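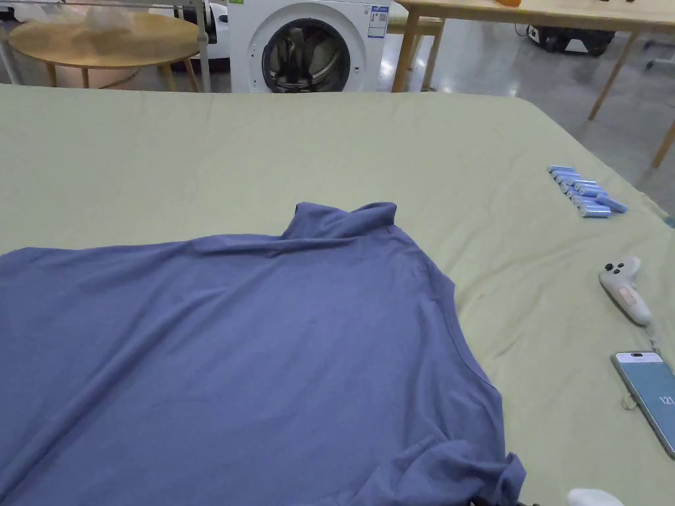
HALOSAU, September

The last bus up the valley leaves the square at 6:40 in the evening, and if you are still standing in Ursina Eberhard's kitchen at that hour, you will be staying for soup. I found this out on my first visit, when I had meant to ask her a few quick questions about cotton and ended up hearing the history of every family on her street, most of it through their clothes.

Ursina is 86 and spent 26 years on the sewing floor at Wallner, the knitwear mill that once employed 400 people down by the river. The building has apartments in it now, and a dentist. But people in Halosau still talk about cloth the way people in other towns talk about the weather, and they still hang on to their shirts for a very long time.

"A good T-shirt gets nice in its fourth summer," she told me, pushing the bread my way. "Before that you are only getting to know each other."

She has firm opinions about the rest of it, too. Wash cool, inside out, and go easy on the soap. Hang a shirt by the hem – never by the shoulders, which leaves those sad little peaks. When the underarm goes, patch it from the inside with a piece of some older shirt that has already done its shrinking. When the whole thing goes, cut it into squares for the windows and save the neck ribbing to tie up the tomatoes.

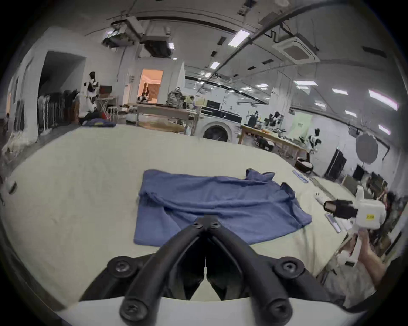
Vinzenz Oberholzer learned most of this from his mother, who worked two machines down from Ursina, and he now runs a repair counter at the back of the Dinon hardware store, between the paint and the garden hoses. He charges by the hole. I watched him close a seam on a fisherman's undershirt while explaining the difference between a jersey stitch and a rib, and then explaining it again for a woman who had only come in for hinges (she stayed, and asked very good questions).

Business is better than he expected. Twelve years ago he opened one afternoon a week, and now he is there most mornings, with a paper bag of mending always waiting under the counter. The younger customers bring in concert shirts and old team shirts from the Gudley rowing club, worn so thin that he has to back them with gauze before the needle will hold.

I asked whether he ever told anyone to give up and buy a new one. He thought it over for quite a while and bit off his thread.

"My brother," he said. "But he had been painting a boat in it."

Search articles
Enter keyword
Go

Last updated: September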